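Re: [cornholm-grippers] Dropped plate and the width reading

Aurel Pop wrote:

Hello all, and thank you for the kind notes after my short message the other evening. I promised a proper account once I'd had some sleep and a chance to go through the logs, and I'm sorry it has taken me this long. I'll put Dumitrescu's questions first so the people who joined the list over the summer can follow along, and then I'll do my best to answer them, with a few detours.

> Aurel,
>
> Sorry to hear about the plate, and glad the foot is all right. Before
> we change anything at our end I would like to understand what you saw.
> You wrote that the width reading "stuck." Do you mean it stopped
> updating, or that it kept updating and gave the same number? Those
> are two different faults for us. The first one is the cable or the
> board, and the second one is nearly always something mechanical.
>
> Also, how many recordings are affected? We have already started
> training on the Prurwood batch and I'd like to know if I should
> stop it.
>
> And are your pads still the ones we sent, or have you re-wrapped them?
>
> Dumitrescu

The short answers are: it kept updating and gave the same number; 77 recordings that I would not trust; and yes, I'm afraid I re-wrapped them. The long answers all hang together, so bear with me.

We had been doing the table-clearing set for most of the month. It's a simple enough job when you describe it to somebody at dinner. There's a white table, a beige tray, a black plate with a textured face, and the person holding the gripper comes in from the side, closes on the rim, lifts the plate, and sets it down again somewhere else on the tray. Then again, from another angle, and again, until your forearm complains. The target for the set was 400 recordings, and we'd reached number 215 when the plate went on the floor.

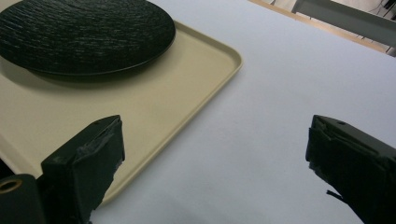

What makes this plate harder than the bowls was the rim. It's smooth, and it doesn't give the fingers much to bite on, so a good grip depends on friction and on how squarely the two faces meet it. The ridged part in the middle would be lovely to hold but you can't get at it. With the bare fingers I was losing it every few tries, only by a hair, a little slide and a clack back onto the tray. So I wrapped the fingers in black tape, two layers, and for a good while I thought I was very clever! The slides stopped and the lifts looked clean and I got through a whole afternoon without a single clack.

Tape creeps, though. Every time you close on a hard edge, the top layer gets pushed a tiny bit down the finger, and it wrinkles, and then the wrinkle is what you're gripping with. At some point an end let go and began to hang. I saw it. I want to be straightforward with everyone here, I saw it and thought I'd fix it at the next break, and then I didn't take the break.

So, number 215. I closed on the rim, the fingers felt firm, the reading looked sensible, and I lifted. The plate came up, tilted, rotated out of the grip and went over the near edge of the table. It landed on its side next to my left foot and rolled under the bench. I was wearing canvas shoes. Nothing broke, neither the plate nor me, but it's a heavy thing and it missed my toes by a finger's width, and I sat down for a minute afterward.

Then I went back to the log. For the last stretch before the drop, the closed width was the same value in every recording. It didn't matter whether I had closed on the rim, on the thicker part below it, or on nothing whatsoever. The numbers kept arriving on time, with good timestamps, so the checker passed every one of them. A strip of tape had worked its way into the gap behind the finger and was acting as a stop. The fingers were closing onto the tape and the plate was just sort of held between two cushions. The firmness I felt in my hand was the tape being squeezed.

That's why I'd say stop the training run, Dumitrescu, or at least pull those 77 out of it. They look perfectly good on video. A model would see the fingers arrive at the rim, see the plate go up, and learn from the width that this is how far to close. On a real arm with clean fingers that would be a loose grip on a heavy plate, at arm's length, maybe over somebody's lap. I keep thinking about that more than I think about my foot.

I've marked the affected ones in the index with a "w" at the end of the line. The files are still there. If anyone would like to use them to teach a checker what a stuck width looks like, please do, it would make me feel better about the whole thing.

A few people wrote to me off the list to ask about the shadow under the plate, and whether the tracking could have confused the dark plate with its own shadow. I did wonder. I went through the poses for the bad recordings and compared them with the early ones, and I found no difference worth mentioning. The tray is pale, the light comes from overhead, and the tracking seems happy with it. I'd rather leave the lighting alone until we've finished the set, or we'll be chasing two things at once.

I took the gripper with me to the other site so I could work on it beside someone with steadier hands than mine, and the rest of this was written there.

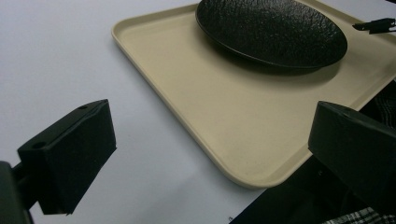
SKUNDECK, August

Good morning again, everybody. I've had the use of a decent workbench and a very patient pair of helpers, and I can report some progress, along with one thing I still can't explain.

First we tried to make the fault happen on purpose. We took a fresh length of tape, left the end loose, and opened and closed the fingers on a spare plate until something changed. On the first try we got nothing and I was starting to feel foolish. On the second try the end folded back on itself and slipped in behind the finger, and from then on the closed width sat there like a stone. We pulled the strip out with tweezers and the reading came right back. So I'm confident about the cause, and I think the cable and the board can be left in peace.

The part I can't explain is that the zero was off by a small amount even after everything was clean. It may be that the finger got pushed out of line while the tape was jammed in there. We loosened it, seated it again and tightened it, and the offset went away, but I don't love a fault that goes away when you tighten things. If any of you have seen this on your own grippers, I would be so glad to hear about it.

As for how we work from now on, this is what we settled on, and I'd suggest it to the other groups too unless someone has a better idea.

Close the gripper on nothing at the start and end of each batch of 7 recordings, and write both numbers down. If they differ from each other, the batch goes in the doubtful folder and you stop and look at the fingers. We tried this over a full session and it adds very little time. Your arm will thank you for the pause.

No loose tape ends at all. If you see one, put the gripper down right then. I say this as the person who did not.

Keep the tray back from the near edge of the table, and don't lift the plate over the gap between the table and your feet. Our table is tight and I had gotten into the habit of letting the tray creep toward me so I could reach better. Closed shoes for everyone, please, and I mean leather or something like it — mine are by the door now.

Dumitrescu, you asked about pads. I'd be grateful for two new pairs of the kind you sent at the start, if there are any left in the drawer. They wore through at the top corner sooner than I expected, and that's what sent me to the tape in the first place. If they could be made a touch longer, so they fold over the tip of the finger, I think they'd last. I can send you a drawing, though you've seen my drawings.

There's also the matter of the checker. It looks for missing values and for jumps, and a number that never moves sails right through. I had a go at a rule that complains when the closed width is identical across several recordings in a row, and on my data it caught the bad stretch, starting a little later than I would like. It also complained about two perfectly fine recordings from the first week, and I haven't worked out why. The script is in the shared folder at Cornholm under my name. It's not pretty. Please fix anything you can't stand to look at.

Once the pads arrive I'll redo the 77, and carry on from there to the full 400. I won't promise a finishing date this time. The plate has a scuff on the rim from the floor, which is on the side I usually grip, so I'll turn it around and note that in the index in case it matters to somebody's model.

Thank you again for being so decent about it all. I was embarrassed to write that first message, and the replies were a great comfort.

Warmly,
Aurel

P.S. The Prurwood bench will be free in the afternoons while I'm away, if anybody local wants to do bowls. The key is where it always is, and the light switch on the left is the one that works.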